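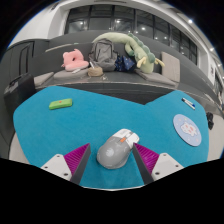

Dilomwood workshop publishes complete plans for Flimby, a hand-held gripper that members can build on one bench

DILOMWOOD, October. The shared workshop at Dilomwood has released the full set of plans for Flimby, a two-finger gripper which a person holds in the hand and moves over ordinary objects on a desk. The plans are free to download and free to change. They include the printed parts, the wiring drawing, the parts list and a build guide of 38 pages.

Flimby was started by Róisín Costello, a member of the workshop, who wanted to teach a small robot arm at home to tidy her desk. The arm was already working, but it had no good examples to learn from. She decided to make a tool with the same fingers as the arm, so that a person could show each movement by hand and the arm could repeat it later.

"I made the first version on my kitchen table and it was too heavy," said Costello. "After ten minutes my wrist was tired and my movements became bad. When I brought it to the workshop, the other members took it apart the same evening and we found a lot of weight that we did not need."

The present version weighs 321 grams without the cable. The two fingers are set at an angle and open to 88 millimeters, enough for a computer mouse, a cup or a small box. The finger bases are printed in white plastic. The ribbed pads are a separate part and can be changed when they are worn. The pads on the workshop's own tool are magenta, but the color has no influence on the grip and builders may use what they have.

The pads took the longest time of all the parts. Flat pads held a box well and lost anything with a round back. Deep ribs held round things but caught on cloth, and this was a problem on felt desk mats, where the finger has to go down close to the surface. The published shape is the sixth one. Builders who have a different soft filament are asked to print one pad first and try it before they print the complete set.

The plans also contain the practice list used in the workshop. It begins with easy objects that stand alone and continues to a normal desk, with a mouse, a pen and a coaster lying near each other. Costello recommends not to clear the desk before practice. "My desk at home is never clean, so the arm must learn from a desk that is not clean," she said.

Control of the home arm is done with Liem, a small program written by members of the workshop. Liem reads the recorded movements, removes the parts where the hand was waiting, and sends the result to the arm. It runs on an ordinary laptop. At the moment it works only with one arm at a time, and the finger opening must be measured again each time the pads are changed. Both points are described in the guide, together with the errors that the members met most often.

Votus, a local supplier of small motors and bearings, has agreed to put the metal parts together in one bag, so that builders do not need to order from several shops. The bag contains screws, two bearings, the trigger spring and the finger rails. The printed parts are not included. The price for workshop members is 80 euros, and non-members can also order it through the front desk.

A person who has used a 3D printer before can finish the build in almost two weekends. Soldering is needed in four places. For those who have never soldered, the workshop will hold evening sessions through the winter, starting at 7 p.m., with irons and safety glasses provided. Please bring your own printed parts, or ask for printing time in advance, as the printers are usually busy in the evening.

The next work on Flimby will be a narrower fingertip for flat things such as pens and cards. A first drawing is in the download folder, marked as a test. Comments on it are very welcome.

About the workshop

Dilomwood is a shared workshop for wood, metal and electronics, run by its members. New members receive an introduction to the machines before their first use.

Contact

Róisín Costello, Flimby project, at the Dilomwood front desk. Printed copies of the build guide can be requested there.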